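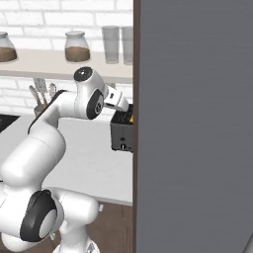
Terura Arm Set-up Guide, Section 9. Text by Vega Collado, Flistitz support desk. Revised 8/10/18

Home Guides Arm set-up Faults Downloads Contact

Search this guide Enter fault code or word Go

9. Fault 1021: gripper stalled at an appliance

Fault 1021 is raised when the gripper meets more resistance than the task allows and the arm stops under load. In the Drusside kitchen scene it comes up most often in the toaster task, with the fingers at the slot or the hand against the side of the case. The steps below apply to the simulator and, where marked, to a real arm.

CAUTION (real arm): Switch the toaster off at the wall and pull the plug before you start. Never put fingers or tools in the slot while it is plugged in. Keep clear of the elbow, as it can drop when the brakes are let go.

9.1 Clearing the fault

1. Press Hold. Do not press Reset yet. Reset sends the arm home by the shortest path, and with the fingers in the slot that path goes through the toaster.
2. Save the log. The last 30 seconds are kept and are lost at the next restart.
3. Open the Contact page and read the force on each finger. If either is above 25 N, go to step 4. If both are below, go to step 5.
4. Set grip force to zero and wait for the reading to settle.
5. Jog the hand straight up in tool mode, at the lowest speed, until the fingers are clear of the slot. Do not turn the wrist during this move.
6. Press Reset, then Home.

Note: If the hand is against the side of the toaster, leave out step 5 and jog away from the case along the counter. Lifting first drags the finger pads up the side.

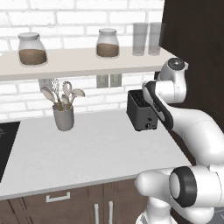 Fig. 9-2. Hand at the right side of the toaster, Drusside kitchen scene.

9.2 Finding the cause

1. Compare the toaster position in the scene file with the position in the task file. A mismatch is the usual cause of side contact.
2. Check that the approach height is measured from the counter top. Task files made before September measured it from the arm base and must be converted.
3. Check the contact stiffness. The default is 900. Higher values can make the fingers lock against the slot edge.
4. Run the task at low speed with the force limit on. If 1021 returns at the same point, send the log and both files to Flistitz.

CAUTION: Do not raise the force limit to get past the fault. On a real arm this can crush the case or damage the finger pads.

Comments (3)

humphreys_lab2: Step 2 in 9.2 fixed it for us. The converter leaves the old file in place, so check which one you are loading.

M.T.: Does the zero grip setting survive a restart? Ours came back at the old value.

V. Collado: It does not. Set it again after each restart.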